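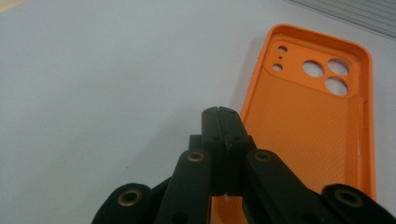

Orange case, inside face up.

12th December — phone case bins, bench notes

Good day on the cases! I have wanted to sort out how we keep the sample phone cases ever since the Mandora job, when we spent far too long digging through a cardboard box for one part and then found it under the tape gun. Now there are clear bins, and I am very taken with them.

Started with the orange one because it is the easiest thing in the building to see. It is a lovely colour, properly bright, and I had forgotten how much is going on inside it. The inner floor has a very fine texture, tiny dimples or a mesh-like grain, and I spent longer than I should have tilting it under the lamp. Kumudini Herath reckons the texture is there to stop the phone clinging to the case, the way two smooth flat things do. I think she is right but would like to try it against one of the plain-floored ones from the Braren box.

Camera panel: three large openings in a triangle, small round holes off to the side of them. The panel is raised, so when the case goes down on its back it sits on that end first. Worth remembering for stacking. A pile of these laid flat creeps towards the low end and then slides off, and I have picked enough of them up off the floor this week to be sure about it.

So, upright. I tried three ways of keeping them:

Flat, in a pile. Quick to put away, slow to get anything out, and the bottom one is always the one you want. Pile falls over, see above.

On the long side, like records. Better. You can flick through, but the camera end shows on one side only and you have to tip each case to see what model it is. Also the side buttons take the weight, which I don't like for anything we might have to photograph later.

Standing on the lower edge, back facing the front of the bin. This is the one! The camera openings end up at the top where you can read them at a glance, and with our lot the camera layout is how we tell the models apart anyway. A single case wants to lean on the end wall, so fill from the back and let each one rest on the one behind.
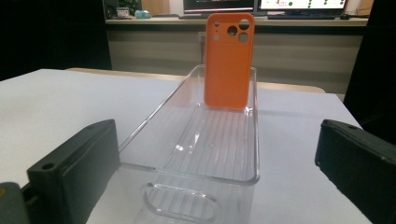 Will one case on its own stay standing in the bin?
Put it right at the back so it can lean on the end wall, and it should be fine as long as the bin is carried level. Halfway along with nothing behind it, I wouldn't trust it.

More on the bins. Long and clear, with ridges in the floor running lengthwise and a handle opening in the end. The ridges are a mild nuisance as they run the same way the cases want to slide. If we get a lot of slipping I'll cut a strip of shelf liner and lay it in the bottom. Jurić (the supplier, their spring list) has a shorter bin as well, 175 mm, which might suit the small cases, but I would sooner have all the bins the same and leave a gap.

Labels: on the handle end, under the opening, so they face you on the shelf. Paper label under clear tape for now. Shelf code first, then the model. The orange case goes down as 1248 in the book. Please write the number in the book BEFORE the case goes in the bin. I know I am the worst offender.

There are 40 cases still to do and most of them are black, so I expect the next session to be a good deal less cheerful to look at. Kumudini suggested putting one bright case at the start of each group as a marker, and I love this idea — orange for the first group, and we can raid the Prusik samples for other colours.

To do:
Wipe out the bins, they pick up dust like anything.
Shelf liner, one strip, as a trial.
Compare textured floor with plain floor, same phone, hot day or near the radiator.
Ask Jurić if the bins come with lids.
Find the tape gun again.

Left the bench clear and the book on the top shelf, open at the right page.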